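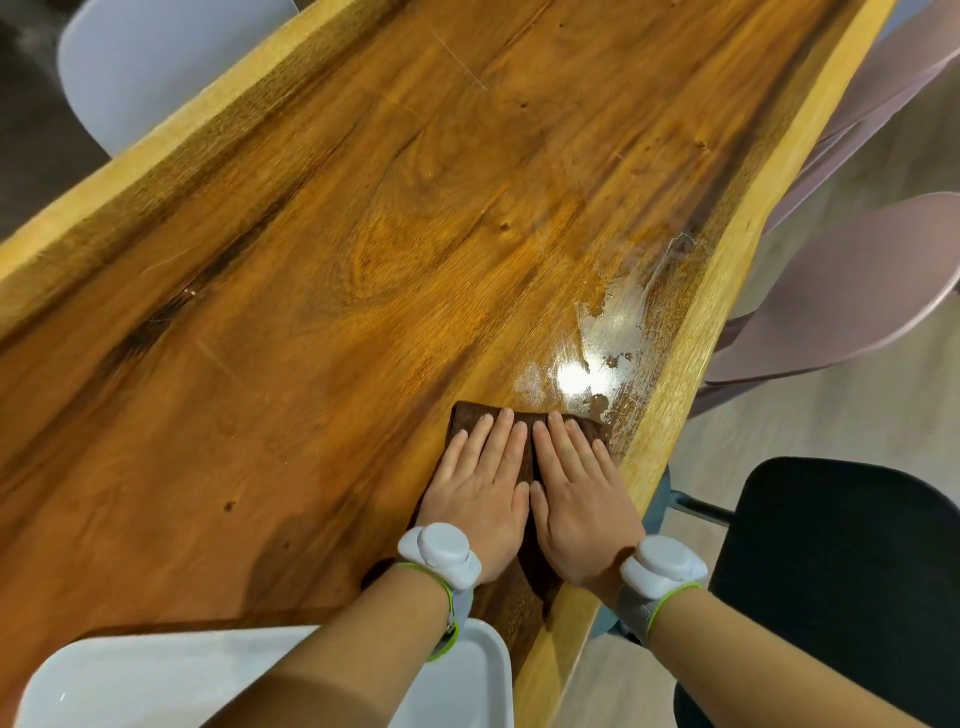 Does it matter which way round the wrist trackers go on?

Each tracker is paired to one side, so L has to be on the left wrist and R on the right. If they are swapped, the arm will mirror every move and the session has to be thrown out.

Section 6. Recording a table wiping session

This section covers recording hand motion for the Pinlow arm once the base is bolted down and the Jadon control board is running. It assumes you have already flashed both trackers and finished the pairing steps in Section 5. The same steps work in a home kitchen or a shared workshop.

You will need:
Two wrist trackers, charged
Two fabric bands
Head camera with an empty memory card
One microfiber cloth in a color that stands out from the tabletop
A table you can reach across without leaning on it

6.1 Putting on the trackers

1. Slide the band over your hand and seat the tracker on the back of the wrist, dome facing up.
2. Tighten the band until the housing no longer slides when you shake your hand. You should still be able to bend the wrist all the way back.
3. Push long sleeves up past the band.
4. Hold both arms out, palms down, and stay still for 10 seconds. The Custach app shows two green bars when the trackers have settled.

Note: Take off watches and bracelets. Metal next to the housing makes the heading drift.

6.2 Setting the camera

1. Put on the head strap and look down at the middle of the table.
2. Check the preview. Both hands and both trackers should stay in view when you reach to the far side of your wiping area.
3. Turn off any lamp directly over the table if it washes out the preview. A glossy finish will always show some glare, and small patches are fine.

6.3 Recording

1. Fold the cloth once and lay it flat on the table.
2. Start the recording in the app and tap the tabletop 2 times with the left hand. The software uses the taps to line up the video with the tracker data.
3. Place both hands on the cloth, palms down, side by side.
4. Wipe away from you and back in straight passes. Keep the pressure even and let the cloth stay under both palms.
5. Lift both hands clear of the table between passes. The Prydderch script cuts the session at each lift.
6. Stop after 23 passes. Longer files fail to load on the older boards.

Caution: Use water only, and wring the cloth out first. Do not spray cleaner near the trackers. The housings are not sealed.

Caution: Cloudy or worn spots in a finish can drag on the cloth. Try the area by hand before recording, and choose another part of the table if the cloth catches.

Caution: Keep the arm powered off while you record. Do not run playback with anyone seated at the table.

6.4 Checking the file

Open the session in the viewer and scrub through it. If one hand lags behind the video, the taps were too soft to register and you need to record again. If both hands sit above the table surface in the 3D view, redo step 4 of 6.1.

Save good sessions under the table name and pass type. Go on to Section 7 for playback speed limits.

Section last revised 29/09/2022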